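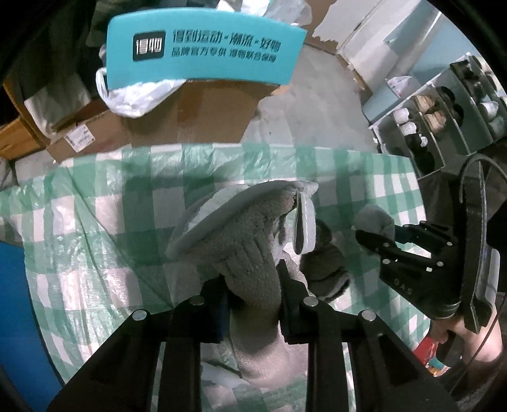 Gray plush slippers on the checkered sheet, Tuesday evening.

Slipper week. I sell secondhand and leftover house shoes out of the spare room as Prundora, and the cold-weather orders are in, so this thread is mostly fuzz.

The gray ones have a looped fleece upper, a pale gray sole and a little fabric pull tab at the heel. I like a pull tab. You can hang the pair on a hook by the door, and it gives you something to grab when you're half asleep.

Green-and-white checkered plastic goes down on the floor before any pair comes out. Fleece sheds. I used to work straight on the rug and picked gray lint out of it until February.

The sheet creases badly if you fold it. I roll mine on a cardboard tube now — still crinkly, but it lies flatter than it did.

How I check a pair: sole first, then the heel seam, then the toe. Toes go flat in storage. A bit of steam from the kettle and a thumb from the inside brings most of them back.

White plastic bags are piling up again over by the turquoise 得物 sign. I keep the clean ones for lining boxes. Torn ones go to the bin at the Villalobos market on the way to the post office.

Someone asked about sizing. These run small. If you wear thick socks, go up one. I won't stretch them for you, the sole edge starts to lift.

Postage to Drakport went up, so it's 20 for a single pair and I'll combine if you take 2. Message me before you pay and I'll redo the total.

Stitau orders go out first thing tomorrow. Everybody else by the end of the week — nearly caught up.

Still looking for the brown pair in a 9. If I find them I'll post them here.

© Prundora · Contact · Back to top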